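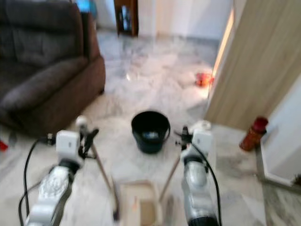
*The living room floor, bucket out and ready.*

**How do I get polished marble tile to stop looking streaky?**

Hi everyone! We moved into a place in Flakport with white and gray marble right through the living room, and I love it, but every time I mop it dries with dull swirls. I've been using a floor soap called Betska, a good glug to a bucket of warm water, and I do the whole room on a Tuesday evening. The room is 118 square feet, so it isn't a huge job. The sofa is very heavy and I mostly mop up to it and stop. What am I doing wrong?

Posted by **taltus_tess**

---

**jaber_lane**

Oh, I had this exact trouble for years, so you have my sympathy! A glug is too much. Soap that doesn't get rinsed off stays on the polish and shows as swirls, so go down to a capful and follow with plain water — then dry it with an old towel, even if it feels silly.
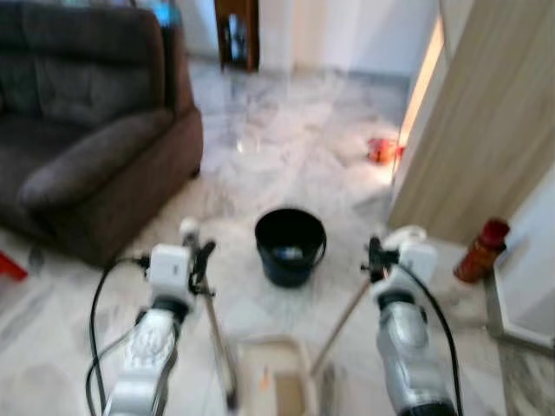
Can I use vinegar to cut the soap film?

Please keep vinegar and lemon off marble, as the acid eats into the polish and leaves dull spots you can't wipe away. Use a cleaner marked safe for stone.

I change my water after 30 minutes or whenever it turns gray, whichever comes first, and the floor is dry and ready for bare feet 11 minutes after the towel.

---

**mopsandmore40**

just sweep first

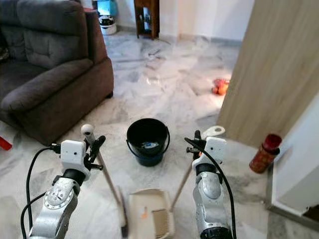
OK, a little more, because that sounded rude and I didn't mean it to! Grit is what dulls a polished floor over the years, and a wet mop only pushes it around. I use a soft broom, working from the far wall toward the door and going along the front of the sofa twice. Yours sits right down on the tile with no legs showing, so crumbs will collect along that bottom edge, and there are a few little specks out in the middle too. Sweep those up before you fill the bucket, and slide the sofa out every October or so if you can get someone to take the other end.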